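Skomlow Guest House is looking for people to join our housekeeping and breakfast team from August. The house has 30 rooms and stands in Pera, four minutes by foot from the ferry. We need two room attendants and one person for the breakfast room.

The work in the rooms is changing beds, cleaning bathrooms and bringing the linen down to the laundry. In the breakfast room you set the tables, keep the buffet full and clear after the guests. The shift starts at 6:30 in the morning and finishes at 2:30, with a paid break and a warm meal. 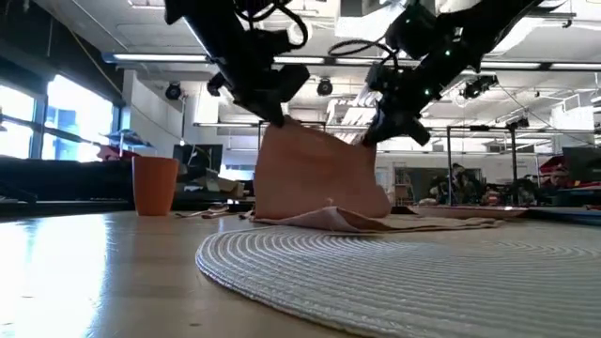 Peach cloth and round white placemat

Experience is welcome but we do not ask for it. You should speak simple English, be on time, and be able to climb stairs many times in a day, as the old part of the house has no elevator. The new colleague will work beside an older one during the first two weeks.

We offer a contract for the whole year, also in the winter months when we are quiet. The pay is 3,710 per month before tax, plus up to 200 for weekend shifts. Work shoes and uniform are given by the house. A shared apartment in Sosa Street is possible, please tell us in your letter if you need it.

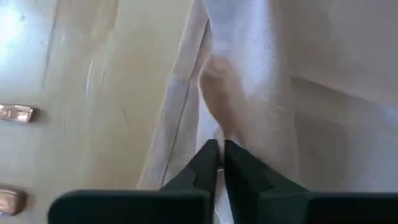

Sosa Street is noisy in the summer but the rent is fair, writes Room Attendant, Second Floor, in our staff book, and the same person adds that the winter contract was the reason to stay for a third year.

To apply, send a short letter and your work history to the front desk, or bring them by hand between 3 and 5 in the afternoon. Please write which position you want and when you can start. We answer all letters, also when the answer is no.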